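The Catch-All Bin: Your Questions, My Answers

Ever since I wrote about the big bin that lives by our back door, my inbox has been full of people asking how it works, whether it works, and what on earth is in it. So I've pulled the most common ones together. I've tidied up the wording on a few (sorry, Carmela, yours was four questions in a trench coat) but otherwise they're as you sent them.

What is a catch-all bin?

It's one big container where anything that's out of place goes during the day. You pick up a cup from the stairs, a shoe from under the couch, somebody's glasses case from the bathroom, and you don't walk each one home. In the bin it goes. Then once a day you sort the whole thing in one go. I got the idea from my aunt, who ran a guest house and did it with an old laundry tub, and I've been doing it in one form or another since my kids could throw.

Isn't that just a junk drawer with ambitions?

Ha! It would be if you never emptied it. A junk drawer is where things go to stay, and the bin gets cleared every night before I sit down. If I skip a night I can feel it the next day, and if I skip two, people start fishing around in there for their own stuff and it all goes downhill from there.

How big should it be?

Bigger than you think, but shallow enough that you can reach the bottom without bending in half. I started with a little basket and it was heaped up by lunch, so I was stacking things on top of things and then the bottom layer got forgotten. You want to be able to look in and see everything at once. When it's getting hard to see the floor of the bin, it's time to sort, whatever the clock says.

What kinds of things end up in one?

Cups, mostly. Cups and shoes! Add a bottle or two, a case for something, and you have pretty much any house I've ever been in.

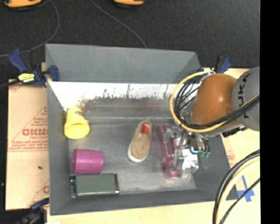
Posted by Milagros Garrido
17 August 2021
Filed under: Tidying, Questions

A yellow cup, a magenta cup, a tan slip-on, a pink bottle and a gray-green case is a very typical sort of load, and a good one to practice on, so I'm going to use it for the next few answers.

Where do you start when you sort?

With whatever belongs in the kitchen. Both cups and the bottle would come out first and go straight to the sink, in one trip, and already you're more than halfway done. I do it in that order for purely selfish reasons: the dishwasher goes on right after dinner and I don't want to find a straggler at bedtime.

What about the one shoe?

Oh, the one shoe. I get asked about this more than anything. My rule is that a single shoe goes to the shoe rack anyway, on its own, toe out, where it looks a bit sad and gets noticed. Don't leave it in the bin to wait for its partner. I tried that for a whole winter and ended up with a bin that was basically a shoe waiting room. If you have slip-ons you'll know they're the worst for wandering off, as they come off in any room without anybody sitting down to do it.

Should shoes go in with cups at all?

A fair question, and Carmela Figueroa wrote me a pretty stern email on this one. I'm relaxed about it in my own house, because every cup that comes out of the bin gets washed before anybody drinks from it, no exceptions, even if it looks clean. If that still makes you squirm, get a second bin for shoes and put it right beside the first. Carmela did, and she reports that her family uses the correct bin a solid 50 percent of the time.

And breakables?

No glass and no china in the bin, ever. Things get dropped in from a height, especially by people under four feet tall. I also keep out anything sharp, anything with batteries loose, medicine, and food. Anything that could leak gets its lid checked before it goes in. I learned that last one with a bottle of bubble mix, and I'd rather not go into it.

How do you handle cases and pouches?

Open them! An eyeglass case, a pencil case, whatever it is, take a quick look inside before you put it away. If it's empty, then the thing it belongs to is still out there somewhere and you can keep an eye out. I have put away an empty case very neatly and then spent an evening hunting for what was meant to be in it.

Do you need a special bin?

Not at all. Mine is an old Tronent storage tub I bought at a yard sale in Brustovwood, and the sticker on the bottom still says 3624, which my son is convinced is a secret code. Smooth sides are nice because you can wipe them. Sloping sides are nice too, since things slide down to the middle. I wouldn't spend money on anything with dividers. People (my people, anyway) don't read dividers.

Mine is getting all scuffed up. Should I replace it?

Please don't. Scuffs mean it's being used. I give mine a wipe with warm soapy water every couple of weeks and a proper scrub in October, when the boots come back out, and the marks that don't come off can stay where they are.

How long does the evening sort take?

On a normal day I'm done in 4 minutes. After a weekend with cousins it's more like a whole podcast episode. If yours is always taking forever, the trouble is probably that some of the things in it don't have a home to go to yet. Write those down for a week and you'll see the same three or four names again and again. For us it was water bottles, so I cleared a shelf for them and the bin got lighter overnight.

Can kids do the sorting?

Yes, and they like it more than you'd expect. I set the kitchen timer for 60 seconds and everybody grabs what's theirs and runs. What's left over is mine to deal with. Tejada, our dog, takes part as well, which is why soft toys go first.

What if nobody claims something?

It goes on the windowsill in the hall for a week, and after that it goes in the donation bag. There was some crying about a Hultance sun visor the first summer, but the rule held, and claims have been a lot quicker since then.

Got another question? Leave it in the comments and I'll add it to the page when I get a minute. The next one on my list is about sock baskets, and I have a LOT to say about sock baskets.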